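December, late evening

Long shift at Hostari. I want to write down the fault while I still have it straight, since the report I filed only had room for four lines.

We were on the shoe rack task again, two hand-held grippers, one in each hand. Target for the batch was 216 takes. We had 197 that I would call good when the right gripper started to misbehave. I squeezed the handle and the fingertips closed as usual, but on release they stayed shut for a moment and then sprang open. The first time I put it down to my grip. By the fourth or fifth time I had stopped blaming myself.
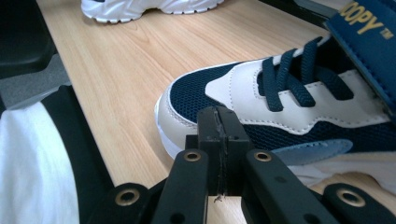
Small shoes are harder than they sound. The mesh gives, the strap gets in the way, and if the tips are late to open you drag the whole shoe along with you. In take 923 of the project count the delay made me pull a sneaker off the table. It landed on the carpet and no harm was done, but the take was useless and I marked it as a fault.

I checked the log at the break. The width reading said open while the fingers were still closed. That bothers me more than the sticking does. A sticking finger you can feel in your hand. A wrong reading goes into the data, and later the Planalent arm learns that a closed hand is an open one. I don't want to be near that arm when it tries to let go of something.

Cleaned the linkage, wiped the tips, tried again. Better for a while. Then back to the same thing.
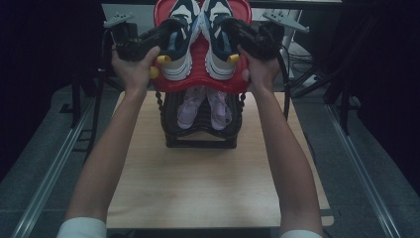 The two-handed lift is the part I worry about. Both sides have to let go together or the tier tips and everything on it slides toward whichever hand is slow. I asked for that step to be stopped until the gripper is swapped, and after some back and forth it was. Bullitz made the tool and wants it returned unopened. Nepia keeps the spare, and they say 2 days.

So tomorrow is for going through the old takes and finding where the readings first went wrong. My guess is well before I noticed – the early ones felt slow too, now that I think about it. My right thumb is sore. Set the alarm for six.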